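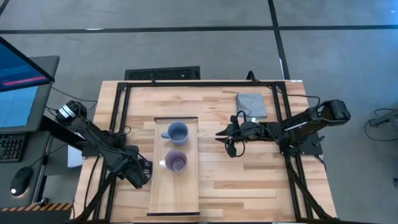 Pevow Firing Records, Release 2
Data card and notes for users

Summary

Pevow is a table of kiln firing records transcribed from the working notebooks of small potteries. Each record covers one firing of one kiln and gives, where the notebook allows, the type of firing, the fuel, the peak temperature or cone, the length of the firing, the clay body, the glazes used and the potter's remarks on the result. The release holds 3,000 records from 143 notebooks. A second table lists 279 glaze recipes that the records refer to by name or number.

The records were gathered to support the study of everyday stoneware and earthenware production. Published accounts of studio pottery tend to follow well-known makers and exhibition pieces. The notebooks here are mostly concerned with mugs, bowls, casseroles and plant pots, made in batches and sold locally.

Maintainers

Enda Fahy is responsible for the transcriptions and the data files. Clodagh Flanagan is responsible for the glaze table and for contact with notebook owners. The project is hosted by the Lutance Ceramics Archive, which keeps scans of the notebooks and handles requests to see them.

Contents of the release

firings.csv – one row per firing
glazes.csv – one row per glaze recipe
notebooks.csv – one row per notebook, with its region, the years it covers and its access status
remarks.txt – the full text of potters' remarks, keyed by firing number
CHANGES.txt – corrections made since Release 1
LICENSE.txt

All files are encoded as UTF-8. Fields are separated by commas and text fields are enclosed in double quotes. Empty fields mean that the notebook gives no value. The word "illegible" means that a value was written but could not be read by either transcriber.

Main fields in firings.csv

firing_id: a number that is stable across releases. Numbers of withdrawn records are not used again.

notebook_id: matches the same field in notebooks.csv.

firing_type: bisque, glaze, raku, salt or other. Where a notebook gives no type, the field is filled only if the remarks make it plain.

fuel: electric, gas, oil, wood or mixed.

peak_c: peak temperature in degrees Celsius. Fahrenheit readings have been converted and rounded to the nearest five degrees, and the original reading is kept in peak_as_written.

cone: the cone as the potter wrote it. Cone numbers from different makers do not match exactly, and no attempt has been made to bring them to one scale.

hours: time from lighting or switching on to the end of the firing. Cooling time is excluded.

body: the clay body as named in the notebook.

glaze_refs: one or more keys to glazes.csv, separated by semicolons.

outcome: good, mixed, poor or not stated. See the section on judgments below.

How the records were made

Notebooks were scanned by the archive and transcribed by two people working separately. Their versions were then compared line by line. Differences were settled by going back to the notebook itself, since pencil entries and glaze stains often hide details in a scan. The Zitero transcription sheet was used throughout, with two fields added for salt firings.

Spelling in the remarks has been left as written. Abbreviations used by a single potter are expanded in notebooks.csv only where the owner or a family member confirmed the meaning. Names of customers, addresses and prices charged to private buyers have been removed and replaced with a row of three periods.

Judgments of outcome

The outcome field deserves care. It reports the potter's own opinion on unpacking the kiln and has no link to any later test of the ware. Some potters wrote "fine" after nearly every firing. Others recorded small pinholes as a failure. Users who compare outcomes between notebooks should expect the potter's temperament to account for a good part of the difference.

Known gaps

In 686 records neither a cone nor a peak temperature is given. Most of these are bisque firings, which many potters treated as routine and noted only by date.

Wood firings are few, and over half of them come from the Ó Néill notebooks. Any finding about wood firing is largely a finding about one workshop.

Glaze recipes are given in the materials named by the potter. Several of those materials are no longer sold, and others have changed in composition under the same name. The recipes should be treated as historical evidence. They have not been tested for use with food or drink, and a number of them contain lead or barium. The hazard field in glazes.csv marks recipes known to contain either, but a blank in that field is no assurance of safety.

Kilns were often rebuilt or moved without comment. A change in firing length partway through a notebook may reflect a new kiln – the notebook may never say so.

Suitable and unsuitable uses

The data are suited to work on workshop practice, fuel use, the spread of glaze recipes between potteries and the language potters used about their work. They are not suited to estimates of total production. Notebooks survive by chance, and potters who kept none are absent altogether.

Access and terms

The tables may be used and shared for any purpose provided that the project is credited. Scans are available to readers on written request to the archive. Owners of some notebooks have asked that scans be consulted on site only, and these are marked "restricted" in the access field.

Corrections

Corrections should be sent to the maintainers with the firing_id and, if possible, the notebook page. Accepted corrections are listed in CHANGES.txt and included in the next release. Releases are issued each March when enough material has been checked.

Suggested citation

Fahy, Enda, and Clodagh Flanagan. Pevow Firing Records, Release 2. Lutance Ceramics Archive.

Card last revised 12 July 2023.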